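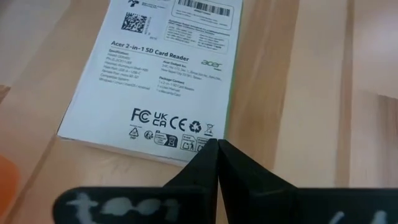
Gukstead, 2019-10-23

Susham opens parts and accessories counter in Gukstead

Office supply shop Susham has opened a counter for small computer accessories at its store on Trunirov Street in Gukstead. The counter carries card readers, adapters, cables and memory cards, 100 items in all.

Card readers are kept in their boxes with the printed side up, so customers can check the specification before they buy. The box of the Acer 2-in-1 SD Card Reader, for instance, lists USB-A and USB-C ports, SD and micro SD slots, and the systems it works with, including Windows, Linux, macOS and Android.

"People come in with a card from a camera and a laptop that has no slot for it," said store manager Bit-na Noh. "They want to read the box and ask a question or two. We moved the paper racks in April to make space."

The counter is staffed from 11 a.m. until closing. Unopened items can be returned within 3 weeks with a receipt. Orders for schools and offices go through the Eze desk on floor 2, where a printed price list is available.

Press contact: Bit-na Noh, Susham, Trunirov Street, Gukstead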